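Perkaldale Simulation Lab
Work Galleries Guidelines Downloads Contact

Guidelines > Household tasks > Gallery: Checking a virtual room before a run

Checking a virtual room before a run

Most of our rules for simulated homes fit on one page. They cover how a room is built, what gets checked before the robot is allowed to move, and what has to be written down afterward. The page is called the Urkmont checklist, after the first apartment we modeled, and this gallery goes with version 44 of it.

The checklist applies to any room loaded into Noltix, our in-house simulator. We wrote it after an audit of 3,029 saved runs, in which 292 had to be thrown out. Few of those had anything wrong with the robot's control code. The usual causes were a door with no working hinge, a wall the arm could pass through, or a camera view saved under the wrong name.

Wrist views
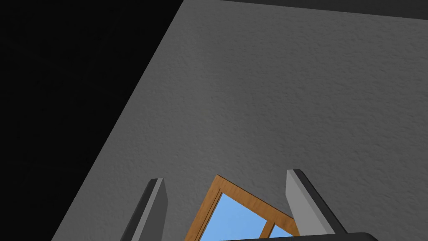
Every view is checked on its own before it is checked against the others. A reviewer opens the first saved view from each camera and confirms that the picture is drawn, that surfaces have their textures, and that the camera is attached to the part named in the setup file. Views are kept in the orientation they were recorded in. Straightening them for a report is fine, but the straightened copy must be labeled and must never replace the original.

A wrist view should include part of the gripper whenever the mount allows it. If the fingers are missing, the reviewer checks the mount position before signing. Windows, lamps and other things the robot won't touch still need a collision shape, even when the task is at the other end of the room.

Doors and handles

A door is the most common target in our household set, and it has the longest section on the checklist. The hinge side, the swing direction and the handle travel are all entered by hand and then tested with the robot absent from the room. The Gounder door test is simple – open and close the door 200 times by script and compare the resting position at the end with the one at the start. Any drift sends the room back to the builder.
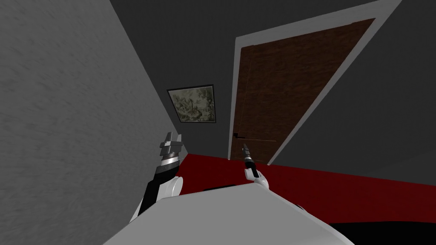

Both arms raised, with the door closed. The lever handle is near the tip of the slim black gripper from this viewpoint.

A view like this one can't settle whether a gripper is touching a handle. Two things may line up from one camera and still be well apart. Reviewers must read the contact log for that, and the run record must say which source was used. "Looks like contact" is not an accepted entry.

Where a robot carries a different gripper on each arm, the record names the gripper used for the task. The other arm gets a stated rest position. It isn't enough to write "out of the way", because that leaves the next person guessing when the run is repeated.

What goes in the run record

Room version, robot version and simulator build come first. Then the start pose, the task, the stop condition and the result. A failed run gets the same record as a successful one, and it stays in the folder. Runs stopped by an operator are marked as stopped and are left out of the success rate, though the number of them is always reported next to it.

Changes to a room between runs mean a new version number. That includes changes to wall color, floor color and pictures on the wall – they affect what the cameras record even if nothing moves differently.

The person who built a room may not sign off on it. In small teams this slows things down, and we have kept the rule anyway. The next edition of the checklist is planned for September and will add a section on drawers.

Related
Naming cameras and saved views
The Gounder door test, step by step
Collision shapes for walls and windows
When to retire a room version
Gallery: Kitchen layouts in Noltix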